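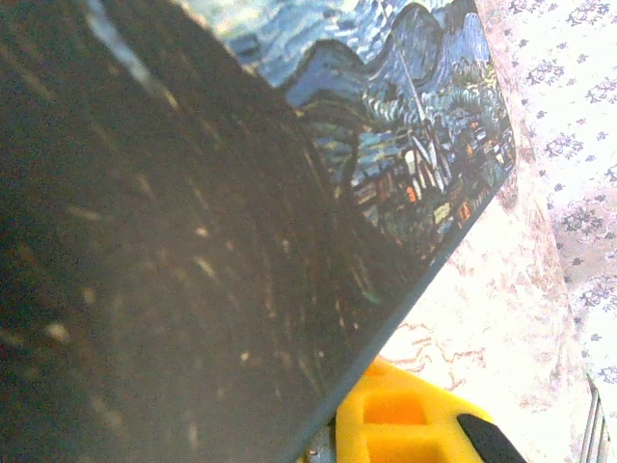
Corinne Strickland on running a frame shop

Posted 07/04/2019 in Work & Trades

Corinne Strickland has owned the Petersen Street frame shop in Asmont since she bought it from the man who taught her to cut mats. The sign outside still has his lettering on it. Inside there is a long counter, a wall of corner samples and a back room where the cutting and joining gets done. I spoke with her there on a slow afternoon, between two pickups.

She did not plan on the trade. She was studying bookkeeping at night and took a day job at the counter, writing up orders. "I was hired to answer the phone," she said. "The owner had bad knees and didn't like coming up front. So I wrote the tickets and carried them back to him, and after a while I was carrying back tickets and staying to watch."

Her first real task was mats. A mat is the border of board between the picture and the frame, and the window in it is cut with a beveled edge. She ruined a lot of board. The usual mistake is an overcut, where the blade runs past the corner and leaves a little scratch on the face. "He kept my bad ones in a drawer and made me use them for practice until there was no board left to cut. I was a month on corners. Then he let me do one for a customer, and it was a high school diploma, and I checked that thing about nine times."

Diplomas are still a large part of the work, especially in June. So are team jerseys, wedding pictures, children's drawings and posters. Original paintings come in less often than people suppose. Strickland puts posters and museum reproductions near the top of the list, and she does not look down on them.

"Somebody had that poster in a dorm room, then in a first apartment with tape on the corners, and now they have a house and they want it done right," she said. "It cost them almost nothing. The frame costs a good deal more than the picture, and I tell them so before I write anything down. Most of them go ahead."

Van Gogh comes through the door all year. Monet does too, and a certain kind of botanical print that she says was sold in every home store in the county for a while. I asked if she got tired of seeing the same pictures. She thought about it. "No. I get tired of the same frame. People see a famous painting and go straight for the wide gold. Sometimes that's fine. I'll usually put a plain dark corner next to it and step back and let them look."

She does a fair amount of mounting, where a paper print is fixed to a stiff backing so that it stays flat. It is a good method for posters and a poor one for anything valuable, as it generally can't be undone. She asks every customer whether the piece is signed or numbered, and whether it would matter if it could never come off the board. If there is any doubt she hinges it with Japanese paper and wheat paste instead.

"I had a woman bring in what she called an old calendar page," Strickland said. "I turned it over and there was a letter on the back from her grandfather. She'd never taken it out of the tube. We did that one with glass on both sides."

Glass is where she has changed her mind the most. For years she sold regular glass to nearly everyone and kept the better kinds for people who asked. Now she brings out a sample of each and holds them up to the front window. Regular glass throws back whatever light is in the room, and a dark picture suffers worst, with the customer's own face showing up in it. The coated glass costs more. She will sell either one, but she wants people to have seen the difference.

The shop has two employees. Eusebio Alcaraz joins the frames and does the fitting, and he repaired furniture before he came to her. Abimbola Amadi works the counter three days a week and has taken over most of the design work, meaning the hour or so of pulling samples while a customer decides. "She's better at it than I am," Strickland said. "I want to settle on something and move on. She'll let a person go all the way around and come back to the first one."

Amadi, who was up front sorting corner samples, had one thing to add when I passed the counter. "People apologize for taking a long time," she said. "They're going to look at it every day. Take the time."

The hardest part of the business is the wall of samples. There are 144 corners up at present, and every one of them is a molding that a supplier could drop without much warning. Her main supplier was Gatirell until it stopped carrying small orders. She now buys most of her length stock from Brurkonley, which delivers every other week and has a minimum. When a line is discontinued she buys what is left of it, if it sold well, and keeps it on the rack in back for customers who may want a match.

"Somebody will come in with a picture we did years ago and say, I've got the other half of the pair, can you do the same frame," she said. "I'd like to say yes. I've got sticks of stuff back there I've been holding onto for one family."

I asked about the mail-order frame companies. She said they took some of the poster work, and that she noticed it, mainly in the standard sizes. She answered by stocking ready-made frames in those sizes, with a backing and a hanging wire included, and pricing the simplest one low. It brings in people who later come back with something odd – a flag, a fishing rod, a baby's shoe – that can't be done from a website.

The other thing that helps is repairs. Old frames come in with the corners open, or the wire rusted through, or the backing paper gone to crumbs. She charges by the job and tells people to check their wires. A picture that has hung in one place for a long time is worth taking down and turning around. If the wire has gone brown or a strand has let go, it should be replaced, and if the hook is a single nail in drywall she suggests two hooks set a little apart, so the picture stays level too.

She has no date in mind for stopping. The lease has 2 years left and she expects to sign again. Alcaraz has asked about buying in, and they have had one talk with an accountant.

At home, she said, very little is framed. There is a map of the lake where her parents had a cabin, and her own diploma, the bookkeeping one, in a plain black frame she got as a gift from the old owner. Everything else is leaning against the wall in the hallway. "I've measured it all," she said. "I have the tickets written up. It just never gets to the front of the line."

The bell went then, and it was the second pickup, a man with a van and a blanket, and she went up to help him carry.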